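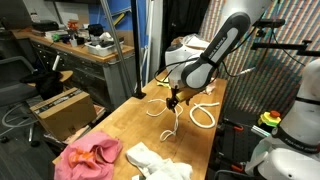
Tue 9 February

Rope day again. I got in early hoping to have the bench to myself, and of course Younes was already there with the kettle on, so we ended up doing it together (much quicker, as it happens – he reads the joint numbers out and I swear at them).

Where we'd left it: the arm would go down to the rope nicely, close the fingers and come back up with nothing. I'd been blaming the gripper. Yoon-hee had a look at my numbers last week and said the table height was wrong, and she was right. I'd measured it before we moved the bench and never did it again. It was out by 5 mm, and with rope that's the whole job.

So, new height in, fingers pointing straight down, slow approach. We ran 26 picks before lunch. Most of the misses were on the bits where the rope crosses itself and the fingers can't get round both strands. Younes wants to teach it to go for the loose tail first. I'd like it to pull the loops open a bit before it tries anything clever. We'll do his way first because it's less typing!

Cables: I still don't like how they loop out to the side on the way to the bar. At full stretch they get tight and I can hear the clip complaining. Longer ties, and maybe move the clip one joint up. Ignacio says he has a bag of the soft ones at home and will bring them in.

The cloths are next once the rope behaves. I had a quick go with the pink one and the fingers just pushed it along the wood, so the closing speed needs work. Mortimer reckons a pinch from the side would do it. Could be – I'd have to redo the wrist limits, and I've been putting that off since August.

Saved today's settings as flurken_3 on the shared drive. Please don't write over flurken_2, Trinity's still using it for her blocks.

To do:
Measure the table height again if anyone shifts the bench, even a little
Longer cable ties
Try the tail-first pick with the thinner rope
Ask Trinity when she needs the other arm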